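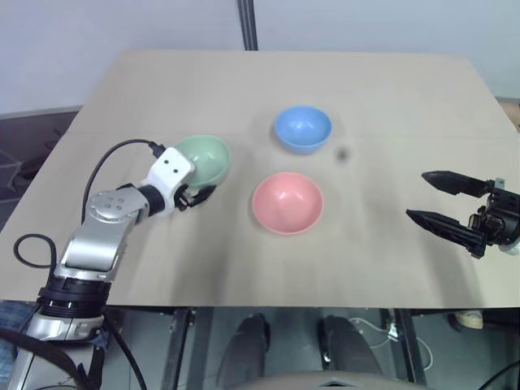
NOTICE TO RESIDENTS OF PRENETSKA HOUSE CONCERNING THE BOWLS

1. The management of Prenetska House has received a number of inquiries about the three bowls kept on the table in the small dining room. This notice replaces the one posted on the stairs in the spring, which was incomplete and has been removed.

2. The bowls are green, blue and pink. They are plastic. They were entered in the house inventory under the general heading of Tableware, Minor, and no value was set against them. They came with the building when it passed from the Hokitz estate to the present owners, and the deed mentions them in the same paragraph as the boiler.

3. Residents have asked whether the bowls may be used. They may. The green bowl may be used for soup, the blue bowl for fruit, and the pink bowl for anything that does not stain. A resident who uses a bowl is asked to wash it, dry it and return it to the table before the lamps in the hall are turned down.

4. Residents have also asked why the bowls must not be stacked. The management's position is that the bowls have never been stacked. The previous owners left a written instruction on this point, and the instruction gives no grounds. It reads in full: "They are to stand near one another. They are to be able to see the ceiling." The management has considered the wording and has decided to honor it.

5. In the winter a resident of the third floor placed the blue bowl inside the pink one, to save space during a card party. The management makes no complaint. It records only that the party ended early, that the guests went home on foot although the streetcar was running, and that each of them wrote to the house the following week asking to be forgiven for something. The letters did not agree on what. They have been answered, and a copy of each reply is kept in the office.

6. The bowls were separated the same evening by the night porter, who set them out again as they had been. The porter reported that the room was warmer afterward – a matter the management was unable to confirm, the thermometer having been lent to the Cluleo Street school.

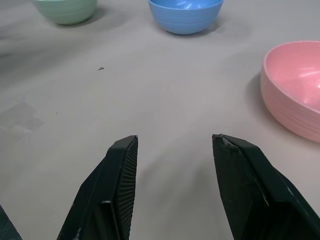 7. The arrangement of the bowls is a loose triangle. It need not be exact. Residents who find that the triangle has become a line should correct it and need not inform the office. Residents who find a fourth bowl should leave it where it is, go back to their rooms and look again in the morning. There has been one such report. In the morning there were three bowls, and the resident, who had lived in the house for 11 years without speaking at breakfast, asked for the salt.

8. An offer for the bowls has been received from the firm of Dow, dealers in household goods. The first offer was 100 crowns. The second, made the next day and without any reply having been sent, was 200. The management wrote to ask what the firm wanted with them. The firm answered that its founder had eaten from the green one as a child, during a week when there was no one else in the house, and had not been lonely.

9. The offer was declined. The management has, however, extended to the founder of the firm a standing invitation to dinner, on any evening and without notice. A chair has been placed at the table for this purpose. It is an ordinary chair and residents may sit in it when the founder is absent, which to date has been always.

10. Residents are reminded that the small dining room is swept on Sundays. The bowls are lifted one at a time for this, and the person sweeping is not to be spoken to while a bowl is off the table.

11. Requests to take a bowl upstairs during an illness will be granted. The resident should state which bowl is wanted. It is not necessary to state the illness.

12. This notice takes effect on Sunday, June 11, 2023, and remains in force until the paper falls down.

The Management
Prenetska House

Contact the office | © 2023 Prenetska House | Back to top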